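Egan Sourdough Swap: Frequently Asked Questions

What is the swap?

It's a monthly get-together in Egan for anyone who bakes with a sourdough starter, wants to start, or just likes eating what the rest of us make. You bring a jar of starter or a loaf (or both!), and you go home with somebody else's. We meet on the first Friday of the month, doors open at 6:30, and people tend to hang around until the crumbs are gone.

I've never baked bread in my life. Can I still come?

Yes, please do! A good share of the people at any swap are there for their first jar. Tell whoever is at the door that you're new and they'll walk you over to the starter table, where you can smell a few and pick one you like. They really do smell different. Some are sharp and vinegary, some are closer to yogurt, and the rye ones have a fruity thing going on that I could sniff all evening.

Do I have to bring something to take something?

Not on your first visit. After that we ask that you bring a jar, a loaf, or a bag of flour for the shared bin.

How much does it cost?

The entry fee is 5 dollars and covers the room and the butter. We go through a lot of butter.

What kind of jar should I use?

Glass with a loose lid, wide enough to get a spoon into. Don't screw the lid down tight, particularly for the drive over. A warm car and a lively starter will find any weak spot in your packing. Put a label on the lid with the flour you feed it and when you last fed it.

What is "Vevolholm"?

Vevolholm is our house starter, a stiff rye that has been passed along at the swap since the very beginning. It's slow to wake up and very hard to kill, so it's the one I'd hand to a nervous beginner every time. The name came off a hand-lettered jar at the first meeting and we've never found out what it means.

How do I feed my new starter when I get home?

Keep one big spoonful and stir in equal weights of flour and water. Leave it on the counter until it has doubled and is full of bubbles, then either bake with it or put it in the fridge. Do that once a day for the first few days while it settles into your kitchen. After that, once a week in the fridge is plenty.

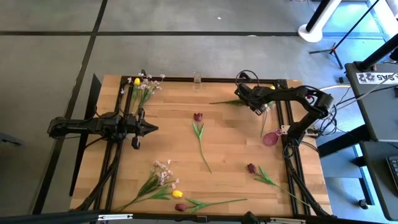

Flour matters a bit, though less than you might fear. Any unbleached all-purpose will do the job. If your starter seems sluggish, swap a spoonful of the white flour for whole rye and give it two or three feedings. The change can be wonderful to watch!

There's gray liquid on top of mine. Is it dead?

Almost certainly just hungry. Pour the liquid off or stir it in, feed it, and wait a day. Pink or orange streaks are another matter, and so is fuzzy mold. In either case throw out the whole thing, wash the jar well, and come get a new one from us.

Is there a recipe you give to beginners?

There is, and we print it on a card. It's a plain loaf with 326 grams of water and a long, lazy rise, baked in a lidded pot. The odd number is because the person who wrote it up weighed what she'd always poured by eye and refused to round it. I've made it with 320 and with 330 and it was great both ways, but the card stays as it is.

What do I do with all the extra starter?

Pancakes. Crackers. Waffles, oh, the waffles. Stir 150 grams of discard into your usual batter, cut back a little on the flour and milk, and let it sit while the iron heats up. We keep a binder of discard recipes by the coat rack and you're welcome to copy anything out of it.

Can I bring kids?

Yes. They usually take over the butter table, where you can shake cream in a jar until it turns. Anyone under 12 gets in free.

Are there gluten-free starters?

We have a buckwheat one and a brown rice one, kept at their own table with their own spoons. Please don't carry wheat jars over there. There's still flour in the air all evening, so if you have celiac disease, write to us first and we'll arrange a pickup outside.

How many people can come?

The room holds more people than the ovens can keep up with, so the bake-along part is limited to 21 places. Sign up for that at the door. The swap itself needs no sign-up.

I missed this month. Can I get a starter sooner?

Send us a note through the contact form and we'll try to match you with a member nearby. December is the one month we skip, so ask early if you want a jar for holiday baking.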